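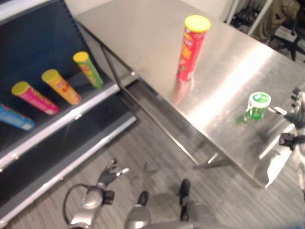 This page was last changed on Saturday, May 25, 2019.

Snack canister

A snack canister is a tube-shaped package with a lid, used for chips, nuts and small crackers. It protects the food from breaking better than a bag does, and it can be closed again after opening.

Color

Makers often give each flavor its own color, so that a buyer can find it quickly. Tubes of blue, pink, orange-yellow and green may be placed on the same shelf. The lid can have one color for several flavors, for example yellow.

Placing on shelves

Canisters are kept standing or lying on the side. Standing canisters take less width and show the full label. Lying canisters need a shelf with enough depth, and a flat shelf without a raised front lip may let them roll. On metal shelving they are usually laid in one direction with a space between them, which makes it easy to take one by hand. In the shops of Vutstead the lying position is common for small stocks.

Reuse

Empty canisters are used at home for dry pasta, pencils or buttons. They should be wiped and dried first.

See also

Shelf
Packaging
Potato chip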